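The great empty frame swindle

Somewhere in the past few years, the picture frame stopped being a thing you bought because you had a picture. Interiors shops now sell them in sets, stacked by the till like chocolate bars, and people take them home with nothing in mind to put in them. I know this because I did it twice.

The sales talk goes something like this. Natural wood is warm. Thin sides are modern. Buy several, hang them together and your hallway will look like the sort of hallway where interesting people live. Jelico, which sells frames online and not much else, lists 144 variations on what I would call a plain rectangle. I spent an evening scrolling through them and could tell perhaps a dozen apart. There was "oat", there was "pale oat", and there was one called "morning", which looked to me like oat.

Dulce Ventura has been framing pictures for other people for most of her working life, and she is not impressed by any of it. "People ask me what colour wood goes with their sofa," she told me. "I ask them what the picture is. Quite often they haven't got one."

Her own advice is dull, and I mean that kindly. Choose the picture first. Measure it yourself, twice, and don't trust the size printed on the back of a poster. Look at the corners of the frame before you pay, with your thumbnail if need be, and if you can feel a step where the two lengths meet, put it back. Pale wood shows every gap. It also shows every fingerprint, so keep the hand cream well away.

I was more doubtful about the claim that a frame can be the decoration all by itself. Flurnora, a homeware label with a fondness for lower-case lettering, has been pushing this one since last August. Its brochure suggests hanging bare frames, no glass and no backing, so that the wall becomes the artwork. I tried it for a fortnight over the radiator in the back bedroom. The wall did not become the artwork. It remained a wall, with a scuff on it that I had managed never to notice until I put a border round it.

Pejman Zamani, who runs the small print shop Từ, thinks I gave up too soon. He has five empty frames up behind his counter, hung at odd angles, and says customers like them. I went to see. They are all right. A woman who came in while I was there asked him when the pictures were arriving.

What he did persuade me of is that an empty frame has its uses before it goes anywhere near a nail. Lay it flat on the floor, turn it this way and that, and slide things underneath: a tea towel, a child's drawing, a page torn from an old atlas. You find out very quickly what looks good with a border and what doesn't. My atlas page looked dreadful. The tea towel, annoyingly, looked lovely, and I have since had it framed properly at Dulce's. She said nothing about it, but she did raise an eyebrow.

As for price, I can't see that paying more gets you much beyond the corners. The frame I like best came from Zivar's clearance shelf with no box and no glass. It is light wood, thin at the sides and entirely without a name. I still haven't decided what goes in it — the leading candidate is a second tea towel — and for the moment it spends its days lying about on the floor, being stepped over.

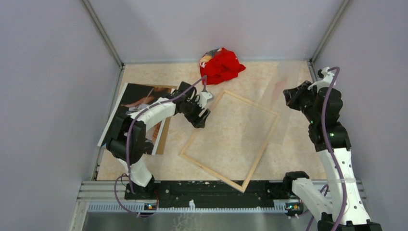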